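Wear and staining of stone worktops in shared student kitchens

Project report, Daltholm, May 9, 2019 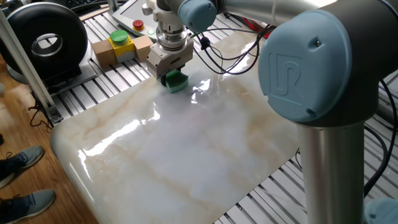 Birger Rønning remarked on the first draft that the report treated polish and sealant as the same thing, and that a glossy surface tells the reader nothing about how well the stone resists a stain. The sections on method and results have been rewritten to keep the two apart.

1. Background

Marble consists mainly of calcite, which reacts with weak acids. Lemon juice, vinegar and many soft drinks will dissolve a thin layer of the surface and leave a dull mark, usually called an etch. A stain is a different kind of damage. It is caused by a coloured liquid or an oil passing into the pores of the stone, and it can occur where the polish is still intact. Sealants are sold against the second kind of damage. Whether they have any effect on the first was the question put to us by the housing office at Haugland, where two kitchens are due to be refitted in October.

2. Method

Offcuts of polished white marble were obtained from Sketska, a local stone yard. They were sawn into nine test pieces and divided into three groups: untreated, treated with one coat of a water-based sealant, and treated with three coats. Each coat was left overnight before the next was applied.

Three liquids were used: white vinegar, black coffee and rapeseed oil. Each piece received one liquid only, applied with a pipette and covered with a watch glass to limit evaporation. After 200 minutes the liquid was blotted off, and the piece was rinsed and left to dry on a rack. Gloss was read before and after with the department's gloss meter — an old instrument, recalibrated at the start of each session. Staining was judged by eye under the same lamp.

3. Results

Vinegar dulled the surface in all groups. The pieces with three coats lost no less gloss than the untreated ones, within the repeatability of the meter. Coffee left a brown ring on the untreated piece and a faint one after a single coat. No ring could be seen after three coats. Oil darkened the untreated piece and was still visible a week later.

4. Sources of error

One piece in the single-coat group had a grey vein running through the test area, which made the coffee ring hard to judge. The watch glasses did not sit quite flat, so some vinegar may have been lost at the rim. With a single piece for each combination of liquid and coating, no statistical treatment was attempted.

5. Recommendation

If marble is chosen for the Briller building, three coats of sealant should be specified, and residents should be told that acid marks will still occur. Granite was outside the scope of the project — it should be tested in the same way before the order is placed.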